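Flarkura: chip sorting and placing with two arms
Data card and notes for the release

What is in this repository

Flarkura is a set of teleoperated demonstrations for two robot arms working on one table. The objects are from table games: poker chips, a card deck, a chip case and a round mat with numbered wedges. We collected it to study one narrow question. When a policy has to move a chip to a numbered wedge, does it help to tell it the goal as a point on the mat, or is the written instruction enough?

The repository has the demonstrations, the loader, the training configs and the evaluation script. Model weights are in a separate download named Darnamora, after the policy.

Size and splits

Episodes in total: 3325
Layouts of the table: 57
Layouts kept only for testing: 5
Task families: 4

The split is done by layout and never by episode. In an early version we mixed them, and the test numbers looked much better than they should. If you compare with our results, please use the split file in the folder "splits" and do not make a new random one.

Task families

chip_to_wedge – pick one chip and put it on the wedge with the given number
stack_by_colour – make one stack for each colour, beside the mat
case_return – bring chips back to the open case
handover – one arm gives a chip to the other arm, which places it

Handover is the smallest family and also the hardest one to collect. Operators needed many tries before the grip was stable, and we removed the episodes where a chip fell off the table.

Method in short

Darnamora predicts short chunks of joint positions for both arms together. There are two versions. The first one, text-only, receives the instruction as a sentence. The second, text-and-point, receives also a goal point in table coordinates. Everything else is the same: same encoder, same batch size, same number of steps.

The goal point is taken from the last place where the chip was released in the demonstration. It is not corrected by hand, so sometimes it lies near the border between two wedges.

What we found

On the test layouts, text-and-point was better for chip_to_wedge, mostly when the mat was rotated compared to the training layouts. For stack_by_colour we saw no clear difference. For case_return the point made the behaviour a little worse – the policy went straight to the point and touched the rim of the case on the way. We do not have a good solution for this yet.

Setup

Both arms are mounted at the front rail and reach over a wood-grain tabletop. The position of the mat and the loose objects changes from one layout to another.
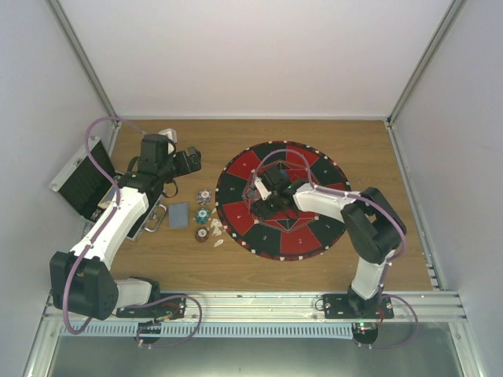 Figure 1. Table with the numbered mat, chips in three colour groups, card deck and open case.

Known problems

Chips lying flat are difficult to grasp, and many failures come from there. The arm often covers part of the mat during placing, so the number on the target wedge may be hidden from the fixed camera. Gripper force is not recorded.

Running the evaluation

Install the package, set the data path in config/longo.yaml, then run:

python evaluate.py --policy darnamora --split test

Longo is our logging tool and it is optional. Without it the results are written to a plain CSV file.

Changes

Version 4 fixes the time offset between left and right arm. Results from older versions should not be mixed with this one. The older set, Flavia, stays online but will not be updated.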